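Histura Home Support
Ticket 488: Chopsticks staying damp in the basket, dark marks at the tips
Status: Resolved
Opened: October 2019
Product: Primholm utensil basket, pink

Customer wrote:

Hello, and thank you in advance for reading all this, I know I go on a bit! I bought the pink lattice basket from you to keep our chopsticks on the table, next to the steamer, and I do love it. My trouble is that the chopsticks never seem to dry out in there. I wash them after supper and stand them in the basket, and by breakfast the bottoms still feel damp and smell a little musty. One or two have marks I can't scrub off. Is it the basket, or is it me?

Reply from Lamisi Amissah, Histura support:

Hello, and please don't apologize, the long messages are the ones I can do something with. Could you tell me how close the basket stands to the steamer, and whether the chopsticks go in straight from the sink? Also, which end goes down? A lattice basket lets air through the sides, but the bottom can still hold a little water if it sits flat on cloth.

Customer wrote:

Straight from the sink, I'm afraid, eating end down, and right beside the steamer, which is on most evenings for buns or pumpkin. And yes, it was standing on my good patterned tablecloth, which was damp underneath when I lifted the basket. I felt rather silly.

Reply from Lamisi Amissah:

Not silly at all, mine lived that way for years. Please try this for a week:

1. Wipe the chopsticks with a dry towel and lay them flat overnight.
2. Move the basket well away from the steam.
3. Put a saucer under it and tip out any water in the morning.

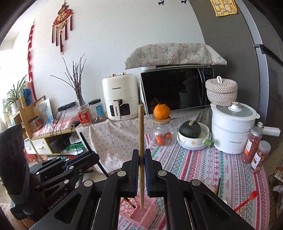
If a wooden pair still smells after that, I would let it go and start fresh. Some chopsticks are made with dark tips, and those are fine to keep as long as the wood feels smooth and dry.

Customer wrote:

A week on, and the musty smell is gone! I threw out one old pair and kept the rest. The tablecloth has been washed and is back on the table. Thank you for being so patient with me.

Ticket closed by L. Amissah. No replacement sent.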